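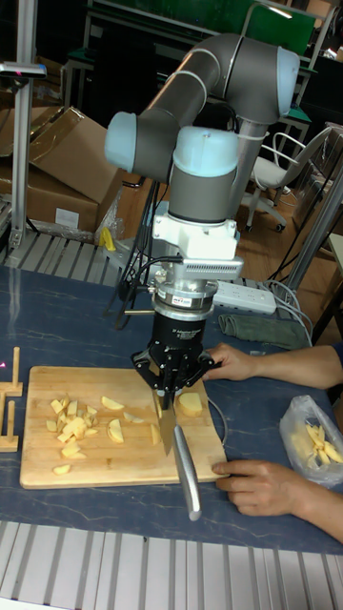 Wernov wants caterers to rent a kitchen hand

14 July 2022

Wernov has begun taking orders for Fodier, a rented robot arm that it says will take over vegetable prep in canteens and small catering kitchens. Customers pay 400 euros a week, with a minimum term of 3 months, and the first units are due out in August.

For that money you get the arm, a gripper that holds an ordinary kitchen knife and a set of 5 cutting routines. Potatoes are the one the firm likes to talk about. Onions, carrots, courgettes and celery make up the rest. Anything leafy is "being looked at".

The brochure promises 20 kilos of diced potato an hour. It doesn't say who peels them, who puts them on the board or who holds the board still, and a kitchen that has to spare a person for those jobs may wonder what it is renting. A plain dicing machine does the same work with a hopper and a handle – and it goes in the dishwasher afterwards.

Floor Desmet, who runs sales at Wernov, said the comparison was unfair. "A dicer does one thing. Fodier can learn your menu," she said. Asked how long a new vegetable takes to learn, she said it depended on the vegetable.

Cistau, a canteen operator, has signed up for a trial at one site. It would not say whether any kitchen shifts will be cut. Cleaning and knife sharpening are not included in the rent.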